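From: Linen and Garment Services Office, Grilham Residences
To: garment-services list
Date: 13 January 2025
Subject: Re: Folding standard for knit shirts, and stained items

Dear colleagues,

The office thanks the Jerside building for its message, which is quoted in part further down. The points it raises affect every building that returns folded clothing to residents, and the reply is therefore being sent to the full list.

The pictures below concern the pink garment.
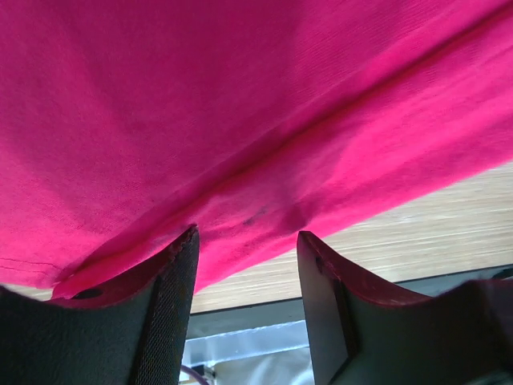
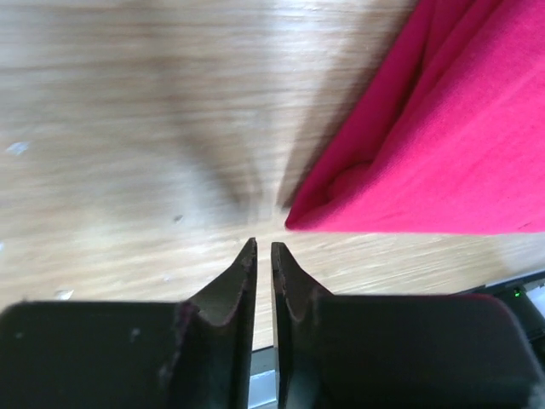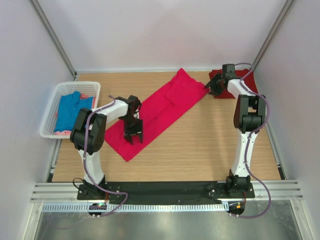
Should a knit shirt with a small mark on it be folded and returned with the rest of the load?

A marked shirt should be set aside unfolded and sent back for spot treatment, with a slip stating where the mark is. It may rejoin the resident's order once it has been treated and inspected. If the mark remains after a second treatment, the shirt is to be folded and returned with the standard notice form, which asks the resident whether further treatment is wanted.

The Jerside building wrote:

> We have two questions on the folding sheet issued in April.
> The sheet calls for a long fold in thirds, then a cross fold. Our
> staff find that soft cotton knits bunch along the first fold and
> the hem curls under. May we smooth and fold on the table in
> one step, or must each shirt be shaken out first?
> Secondly, our shelves take a stack of five shirts at most. The
> sheet does not give a stack height.

On the first question, each shirt should be laid face down and smoothed by hand from the collar to the hem before any fold is made. Shaking out is optional. The hem should be checked at this stage and turned flat if it has curled. Where a ridge forms along the long fold, open that fold and lay it again; pressing down on the ridge tends to set the crease.

On the second question, a stack of five is acceptable for all buildings and will be written into the next version of the sheet. Heavier items — sweatshirts in particular — should be stacked separately.

Buildings are also reminded that unfolded clothing is to remain in the basket until there is clear table space for it. Dark and light items may share a basket after drying, but are to be separated before washing.

Orders from the Kanaujia building will continue to be processed in Room 306. The Bident building should use Room 341 until further notice.

Corrections to the sheet may be sent to this list or left at the office window.

Linen and Garment Services Office
Grilham Residences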